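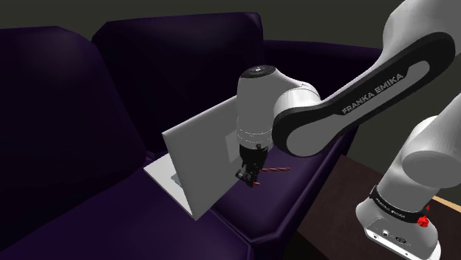 Greltmont Nonfiction Readers' Club

December 15, 2020

I finished the Piras book at one in the morning, which says more about my bedtime than about the book. It's a history of the Clenik bank robberies, and the jacket calls it "explosive" twice. Going by my notes, the first explosion comes on page 115. Before that you get a great deal about municipal bonds.

I liked the bonds. Jussara Rangel did not, and told us so over video for 15 minutes while her dog ate something off camera. Her complaint is that the author clearly spent years in the court archives and wants us to spend them too. There are 78 pages of endnotes. I read them all, because some of the best gossip is back there, including a feud between two prosecutors over a parking space.

Where the book falls down is the gang itself. We learn what they stole and what they wore, and almost nothing about why a church organist would want to join. Ifigeneia Kalogeropoulos thinks the records simply don't say, and that an honest blank beats a made-up motive. She's probably right. I still wanted a guess.

Next up is the Tullix biography, which we were supposed to read in July and all quietly didn't. I'm 70 pages in and he hasn't been born yet. If you have the club's second copy, please bring it back to the porch box.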